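Vumudo 招聘:机器人软件工程师(控制与感知方向)

工作地点:Vumudo 研发中心,可接受部分远程
岗位人数:2 人
到岗时间:最好在二月前后,可以商量

大家好,我们是 Vumudo 的操作软件组。组里一直想找两位愿意和我们一起慢慢把事情做扎实的同事,招聘启事改了好几稿,每一稿都越写越长,最后还是决定就这样发出来,请多包涵,也谢谢您愿意读下去。

先说说我们在做什么。组里目前的主要项目叫 Dralmont,是一套面向厨房和餐桌操作的软件:从手持夹爪采集的示范数据开始,经过标定、轨迹恢复、筛选,再到策略训练和机械臂上的实时控制。听起来是一条很顺的流水线,做起来每一段都有自己的脾气。鱼眼镜头下的标记检测偶尔会跳,夹爪开合宽度和图像时间戳对不齐,规划器给出的路径在仿真里很漂亮,到了真机上却在最后几厘米犹豫不决……如果您看到这里已经开始想"是不是延迟没有补偿",那我们大概会聊得来。

另一个项目叫 Oltmanns,是内部的数据工具,负责回放、标注和版本管理。它还很年轻,界面也谈不上好看,但全组每天都在用,所以谁改好了一个小地方,当天就会收到好几声谢谢。

两个岗位的分工大致如下。

岗位一:控制与规划
负责机械臂末端的轨迹跟踪、夹爪力度与开合控制、碰撞检查,以及策略输出和底层控制器之间的接口。希望您熟悉 C++,写过实时或准实时程序,对阻抗控制有实际调试经验。

岗位二:感知与数据工具
负责相机标定、视觉惯性里程计、基准标记检测,以及 Oltmanns 的后端和回放模块。希望您熟悉 Python,读得懂 C++,做过多传感器时间同步会很加分。

学历和年限我们没有写死。有同事是从嵌入式转过来的,也有同事以前做游戏引擎,大家带来的习惯不一样,代码评审时常常因此学到新东西。英文能读文档、能写清楚提交说明就可以,我们和 Harwood 的联合小组每周有一次 30 分钟的线上例会,会上中英文混着讲,慢一点也没有关系。

日常工作里,写代码的时间约占六成,其余是看数据、上真机和讨论。我们很希望软件同事也亲手拿起夹爪录几段示范,豆子、锅柄、水瓶这类东西,在屏幕上看和在手里夹,感受差得很远。 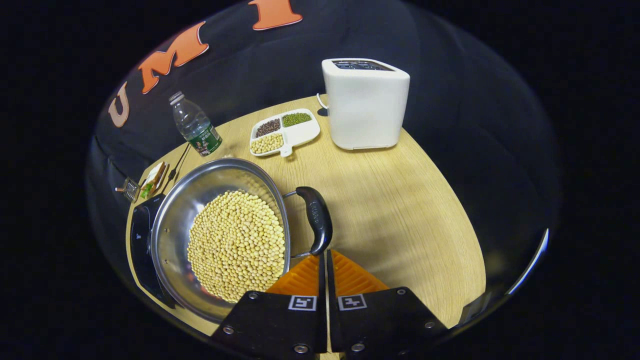
全文阅读约需 4 分钟

手持夹爪的视角大致就是这样,锅里是干黄豆,旁边的分格盘里也放着豆子。两侧指板上的黑白标记用来估计开合宽度,岗位二的同事会经常和它们打交道;反光的不锈钢锅壁则是感知算法的老朋友了,欢迎您带着想法来。

我们能提供的:有竞争力的薪资和年度奖金,五险一金,每年 15 天带薪年假,弹性上下班(上午 10 点前到就好),以及一笔可以自己支配的书籍和课程费用。新同事入职后会有一位固定的搭档,陪您把环境搭起来,把第一个改动合进主干。

应聘流程:简历筛选之后,先是一次线上交谈,再是一次 50 分钟的技术讨论,内容以您做过的项目为主,不考脑筋急转弯。最后邀请您来实验室坐半天,看看真机,也和组里的人一起吃顿午饭。

投递方式:请在 Vumudo 招聘页面选择"Dralmont 软件岗位",附上简历,并用几句话讲讲您调过的最难缠的一个问题。有代码仓库或演示视频的话,也请一并附上链接。每一份申请我们都会回复,有时会慢几天,请您稍等我们一下。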